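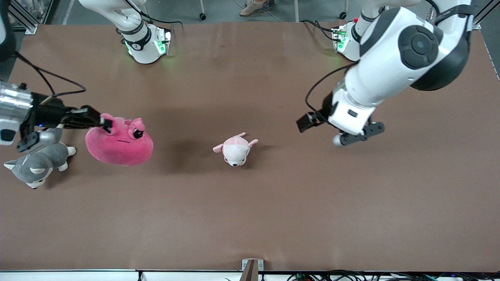
Eusebio Moya wrote back that a game doesn't die when people stop posting, it dies when the captain starts answering his own hails, and he could name the Friday it happened on the *Flindamari*. We had asked him only for his log-in history.

His remark is a fair summary of what the archive shows. The *Flindamari* was a play-by-post game set aboard a survey ship of that name, and its charter asked each player for 2 posts a week of at least 100 words. The charter itself was far longer than that, and most of it concerned promotion. By our reading, players who reached the rank of commander wrote less afterwards, and what they did write was mostly orders to ensigns who had already left.

First contact plots were the exception. When the ship reached Chiu, a moon whose inhabitants had been left almost wholly undescribed, the thread ran to 80 posts and drew in players who hadn't been seen since the reactor leak. Leire Villalobos, then playing the ship's surgeon, told us the aliens were popular for a simple reason - no one outranked them. The crew gave them a language, a grievance over fishing rights and, after some bad-tempered voting, a body: small, round, fuzzy and pink, with two bumps on top that might be ears (compare the plush creature on the left of Figure 1). A rival proposal for crystalline giants lost heavily and was still being argued for in the margins of the Fevero arc.

We take this as weak support for the view that shared invention holds a crew together better than rank does. It is weak for the usual reason, namely that the moderators deleted whatever annoyed them. The Noven trial, by all accounts a 500-post quarrel about whether telepathy counts as hearsay, survives as a locked thread and one apology, unsigned. Moya denies writing it. Villalobos, asked separately, also denied writing it - before we had mentioned the apology.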